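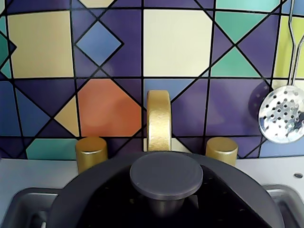 May 2, 2013

Up before six, couldn't sleep for thinking about the Rampersad shares. Down again. Bought 200 of them in November on nothing more than a tip from Mirko Caruso and a nice chart, and have been making excuses for them ever since. Tea. Toast. Opened the broker page, closed it, opened it again.

What I know. They make pumps. They cut the dividend. The boss says it's a "year of transition", which I have now heard from three different companies and lost money on two. Paid 488p, they were 33p under that at the open. Not a disaster. But if I had the cash in my hand this morning would I buy them? No. So why hold. Kept coming back to that all through breakfast.

Rang Shireen Joubert at lunch. She sold her Dorkum holding in the spring and has been sitting in cash, quite happy, says she sleeps. I said cash pays nothing. She said so does Rampersad now. Fair.
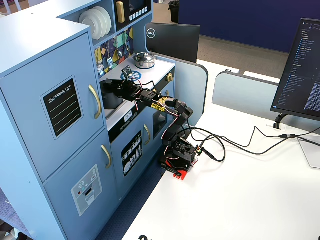 Black arm over the little sink, shopping list on the door.

She thinks I should put the lot in a tracker and stop fiddling. Probably right. The trouble is I like the fiddling. Annual reports in the bath etc. Told her I'd think about it and she laughed at me, not unkindly.

Then the Ultbridge bond. Matures in 12 days and need to decide before the money just lands in the current account and gets spent on the roof. Options: roll it over (rate is miserable), ISA, or pay a lump off the mortgage. Did the sums on the back of the gas bill. Mortgage wins, and by more than I expcted. Dull but there it is.

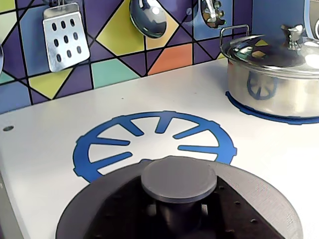 Must check the overpayment limit first though, last time there was a charge and a very snooty letter from the Istusville branch. Find letter. Think it's in the blue folder, or the box with the tax stuff.

Mirko rang about four. Very cheerful. Rampersad will "come right by the summer", he's buying more. Asked him what price would make him sell and he didn't have one. Nor did I when I bought, so can't be smug. Wrote one down this time.
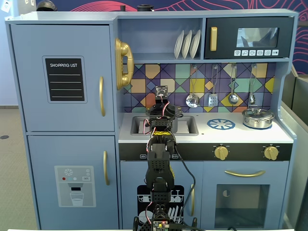

Blue kitchen, gold handles, plates in the rack.

Put the sell order in, half of them. Coward's choice maybe. Went through quicker than I could change my mind. Will look at teh other half after the results.

To do: blue folder. Ring mortgage people re limit. ISA form, the proper one. Don't look at the price before breakfast tomorow.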